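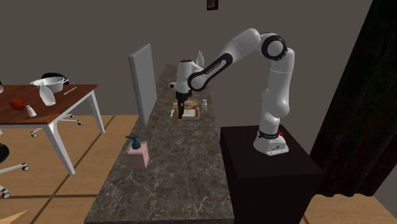 Make the Counter Longer

I have lived with seven kitchens, and the only thing I remember fondly about any of them is the length of the counter. The cabinets are a blur. I couldn't tell you what the floors looked like. But the second apartment, the one on Mustel Street, had 132 inches of unbroken work surface running along a single wall, and I cooked better there than I ever have before or since!

So here is my case, and I make it with my whole heart: if you are redoing a kitchen and you have any money at all to move around, spend it on counter. Skip the second oven. Skip the pot filler. Buy yourself another three feet of flat.

Think about what happens when you make dumplings. You need a place for the dough, a place to roll it, a place for the bowl of filling, and then a long stretch for all the finished ones to sit without touching each other (they will stick, they always stick). On a short counter you end up with a tray balanced on the toaster and another on a chair. On a long one you just keep moving to the left. It feels wonderful. You get into a rhythm, and two people can join in without bumping hips.

My friend Dewanti Lubis cooks for a big family every March, when her cousins all come at once, and her kitchen is a skinny galley that a real estate agent would call a problem. It is the best kitchen I know. One side is nothing but counter, end to end, and we once lined up over 200 spring rolls on it and still had room for the cutting board and somebody's coffee. She had the choice of an island when she moved in. She walked around the showroom model, set an imaginary stockpot on it, and went home.

I know people love islands. I've loved some myself, mostly at parties. But an island chops a room into laps. You are forever carrying a dripping colander around a corner, and the stools fill up with mail and backpacks. A long run against a wall asks so much less of you, and it costs less to put in, too.

What should it be made of? People get very worked up over this and I can't bring myself to. Stone is lovely and cool under pastry. Wood is kind to dropped glasses. Gobnait Hayes, who taught the bread class I took years ago, worked on plain old laminate with a burn mark the shape of a boot, and her rye was the best in the county. Pick a color that hides crumbs and get on with dinner.

The one thing I would beg you to do is keep it clear. I lost a good two feet of my present counter to a knife block, a fruit bowl and a mixer I used twice last year. One evening I put all of it in the hall closet and it was like getting a raise. I made focaccia the next morning just because I could!

If you rent, you can still get in on this. A sturdy table pushed up against the end of the counter, as close to the same height as you can find, gives you most of the joy. Mine came from a school sale and wobbled until I put a folded matchbook under one leg. The matchbook is still there, and tonight there's pizza dough resting on top.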